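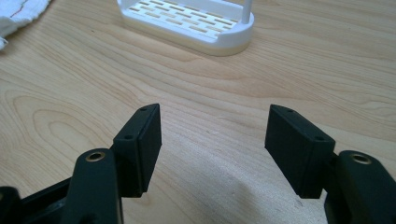
Photo: Veronika Gasser

The Dish, the Towel and the Table

On the long and agreeable business of keeping a bar of soap

By Nayeli Ayala

My grandmother kept her soap on a saucer. It was a perfectly nice saucer, the last of a set whose cups had all gone before it, and the soap sat in the dip in the middle in a puddle of its own making, so that by the end of the week you picked up something with the feel of cold butter. She would turn it over every evening before bed, the way other people wind a clock. I thought for years that this was simply what soap did.

I have been thinking about that saucer a good deal this winter, having spent most of the fall going in and out of other people's bathrooms and laundry rooms (with permission, I should say) and asking them where they put the soap. People are surprisingly happy to be asked. They will tell you they haven't got much to say on the subject, and then they will put the kettle on, and forty minutes later you are on your knees looking under a sink at a collection of retired dishes that they couldn't quite bring themselves to throw out.

The white one at the top of this page is of the kind I ended up liking best. It has a rounded end, a smooth rim and a grate made of short slots set in a staggered pattern, like bricks in a wall. It is plastic. I'd like to get that out of the way early, because I began the whole enterprise with a strong feeling against plastic soap dishes and had already picked out a very handsome stone one for myself.

The stone one lasted until October. It was heavy, it was the color of a rainy sidewalk, and it had three shallow grooves cut into it that were meant to carry the water away. They carried it as far as the end of the groove. I wiped it every morning for two weeks, then every other morning, and then Rajitha Barua came to stay for a weekend, looked at it, and asked me whether I was growing something.

Rajitha makes soap, so she is entitled. She works out of a converted garage behind her house and sells under the name Fovwood, mostly at markets and to a few small shops, and last year she poured, cut and wrapped 3387 bars, a figure she knows because she writes every batch down in a ledger with a green cover. Her soap is the old-fashioned hard kind, left on racks to cure until she is satisfied with it, and it pains her to hear what happens to it once it leaves.

"People write to me and say it went so fast," she told me, sitting on the edge of my bathtub with her coffee. "So I ask them what it sits on, and they say, well, it sits on the sink. Then it didn't get used. It melted! They paid for a bar of soap and washed the sink with it."

Her advice is short, and I will pass it along more or less as she gave it. The bar needs air on the underside. It should be able to drip, and whatever drips should have somewhere to go that you can get at and rinse. Keep it out of the path of the shower. If you have two bars, use them on alternate days, and they'll both last you longer than you would believe. She doesn't care at all what the dish is made of.

A grate does nearly all of this by itself. I'd never given any thought to the pattern of the holes in one, but Tahsin Gamage has given it a great deal, and I went to see him on a wet afternoon when he had half a dozen samples laid out along his kitchen counter. He designs small things for the bath for a company called Skunar: hooks, cups, shelves, the little objects that hold other objects. Long open slots, he explained, look clean in a drawing, but a bar that has worn thin will sag into them and come up with ridges, and the last sliver slips straight through. Round holes clog. Short slots in offset rows give the bar something to rest on wherever you set it down, and an old toothbrush will clear them in a minute.

"You want it to be boring," he said, rather proudly, turning one over to show me the underside. "If you notice your soap dish every day, something is wrong with it."

I asked whether he minded spending his working life on things people were supposed to overlook. He thought about it for long enough that I was sorry I had asked, and then he said that his mother had one of his dishes and had never mentioned it, and that he took this as the best review he'd had.

Now, the towel. I hadn't meant to write about towels, but you cannot talk to people about soap for very long before they bring you around to what comes after it. Sandra Naylor, who ran the linen room of a lakeside hotel called the Grotard for most of her career, has opinions on hand towels that could fill this magazine and run on into the next one. In her time the Grotard had 987 white hand towels in circulation, and she could tell you on any given morning where most of them were.

She is firmly for white. White can be washed hot, it shows you when it needs washing, and it never has to match anything, so that when a towel finally gives out you can replace just the one. What she does like is a line of colored stitching, a thin one, red for preference, because it lets you tell the hand towels from the kitchen towels at the bottom of a basket. I have a white terry towel with a thin red line of stitching on it, and when I showed her the photograph on this page she nodded at the red and then looked for a while at the way the towel was lying.

"You'd hang that up," she said.

I said that I would.

A towel left in a heap, Sandra says, stays damp in the middle all day, and it's the damp that gives you the smell people blame on their detergent. Hang it opened out, over a bar if you have one, and not folded in thirds the way hotels do it for show. Go easy on the fabric softener, or better still leave it in the store, as it coats the loops and they stop drinking. She really did say drinking. She dries her own on the line until they're nearly done and then gives them ten minutes in the machine to bring the nap back up, and I can report that the towels in her house are a pleasure to be handed.

And then there is the wood. A good many of the people I visited keep their soap on a wooden surface of one sort or another — a washstand, a shelf, an old table pulled up beside a laundry sink — and nearly all of them apologized for it. I don't think they need to. A pale wooden top is a lovely thing to have in a room that is otherwise all tile and white paint. It warms the place up. The one in the photograph has the sort of grain I could look at for the length of a bath, big rounded loops nested one inside another at one end, easing out into long straighter bands at the other. Cabinetmakers call the looping kind cathedral grain, and once you have the name for it you start seeing it on doors and desks and other people's kitchen tables, usually when they're trying to tell you something.

Wood and soap get along better than their reputation suggests. In parts of northern Europe people wash pale floors and tables with soap flakes dissolved in warm water, over and over through the years, and the soap left behind builds up into a soft, low finish. What wood doesn't care for is a wet object that stays put. A dish with a flat bottom and water trapped underneath will leave its outline sooner or later, whatever the finish, so lift it when you wipe. I keep a folded cloth on the windowsill for the purpose, and it has become part of the morning, along with opening the blind.

If you do get a ring, try patience first. A pale mark in the finish will often fade by itself over several days in a dry room. A dark one has gone down into the wood and wants sanding, going gently and always along the grain, and then a fresh coat of whatever was on there before. My neighbor on the ground floor, old Mr. Haque, has a table with eleven years of rings on it and likes them very much, and I see no reason to argue with him about his own table.

I gave the stone dish away in the end, to a cousin who puts her rings in it at night, where its grooves are quite useful. The plastic one has been beside my sink ever since Rajitha's visit. I rinse it on Sundays. The bar I put on it then was one of hers, an oatmeal one, with no scent to speak of, and I used it alternately with a second bar as instructed, feeling a little foolish about the arrangement. They were both still going when I sat down to write, smaller and rounder, and hard enough to knock on.

Rajitha called the other evening about something else, and I told her so. She wanted to know if I'd been turning them over at night. I said I hadn't, that with the grate there didn't seem to be any call for it, and she agreed there wasn't. But I went in before bed and turned them over anyway.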